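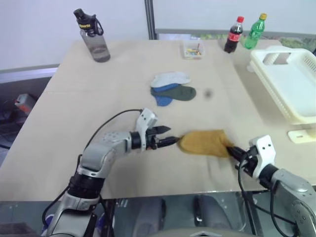

Home Projects Docs Tickets Log in

Ticket 241 – right gripper loses cuff during stretch
Opened by: Tudor Radu
Assigned to: Rocío Huenchumán
Build: Judutar bench, two arms, shared workshop
Reading time: 2 min

The fault is intermittent and only affects the right side. During the stretch step the right gripper closes on the cuff, the arms move apart, and at some point the controller reports the right fingers fully closed, meaning nothing is between them. The left side has never reported this. I have been testing with the mustard sock, left fingers on the toe and right fingers on the ribbed cuff, held level just above the tabletop. The rib is thicker than the toe, so I expected the left side to fail first if grip force were the problem. Right gripper cable runs from the gripper base down along the arm. No error on the motor bus at any time.

Steps to reproduce
1. Home both arms.
2. Load the stretch routine, default speed.
3. Run until the right side drops out. It can take a long time.

Tried so far
– Swapped finger pads left to right. Fault stayed on the right.
– Raised closing force on the right to 84 percent. Fewer dropouts, but the motor housing gets warm. Put it back.
– Reflashed the right gripper board with the same firmware. No change.

Rocío Huenchumán, 10:40
Please post the gripper position log for a failed run, both sides. Also check whether the wrist is rotating when it happens. If the cable is short of slack at that angle, it can pull on the connector and the position reading will jump.

Tudor Radu, 14:15
Log attached. Wrist is rotating in every failed run. The position reading drops to zero in one sample and stays there, and the motor current drops with it.

Rocío Huenchumán, 14:50
Fingers can't travel that far in one sample. Treat the reading as false and the release as a result of it: the controller believes the grip is empty, goes to its idle state and lets go. Power down, unplug the right gripper and look at the crimps on pins 2 and 3.

Nurhan Bilgin, 16:05
I was at the bench, so I did this. Pin 3 looks fine. Pin 2 slides back in the housing with a light push. Re-crimped it and moved the first cable tie farther up the arm to leave a longer loop at the wrist.

Tudor Radu, 18:30
Ran the routine for two hours with the wrist move included. No dropouts. Force is back at default.

Rocío Huenchumán, 18:45
Leave the ticket open until the left connector has been checked too. Same crimp tool, same batch of pins. Separate request for Cristóbal: the idle state should hold the last grip and raise an alarm. Opening on a bad reading is wrong whatever the cause.

Status: waiting on left connector check

Related tickets
Left wrist cable rubs on joint cover
Hustbridge board drops off bus after sleep
Stretch routine: set pull limit per fabric
Cikov power supply fan noise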